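Notes for the Dorham library evening, March 19, 2023
Keep it to 22 minutes. Water first, then start.

Hi everybody, thanks for coming out. I'm going to talk about sourdough, and mostly about the bad loaves (I have plenty). Ask who bakes already. Ask who has a jar at the back of the fridge they're scared of. Wait for the laugh, if there is one.

My starter came from Margus Org, who handed it to me in a mustard jar and told me to feed it and quit fussing. I fussed. I fed it three times a day and went through a ten-pound bag of flour before I'd baked a single thing!
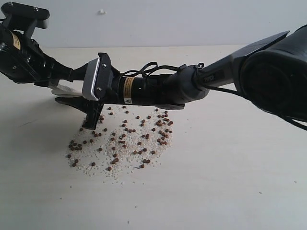
So, slide two, the feeding schedule. Once a day on the counter, once a week in the fridge. Equal weights of flour and water. If it smells like nail polish remover it's hungry, so feed it and give it a day or two. Pink streaks mean throw it out – no saving that one, sorry.

Tell the November story here. Power out, kitchen freezing, dough sitting in the bowl all night because I forgot it, and that was the best crumb I'd had all year. Long and cool beats short and warm, at least in my kitchen. Valdis Luik disagrees and he's probably in the second row, so let him have his say but keep it short.

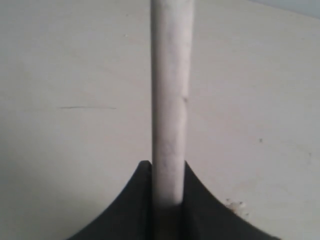

Numbers, for the people who like numbers: my everyday loaf is 488 grams of flour and 329 grams of water. Yes, I know, odd amounts. They fit my pot. Salt goes in after the first rest. Fold it when you walk past it, four times or so, and then leave it alone.

Shaping – don't read this part, just do it with the dish towel. Pull toward you, quarter turn, pull again. Stop when it feels tight.
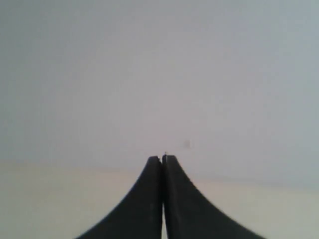

Oven as hot as it goes, lid on, then lid off for color. Let it cool before you cut it. I never do.

Questions. Hand out the jars, and remind them to loosen the lids for the drive home.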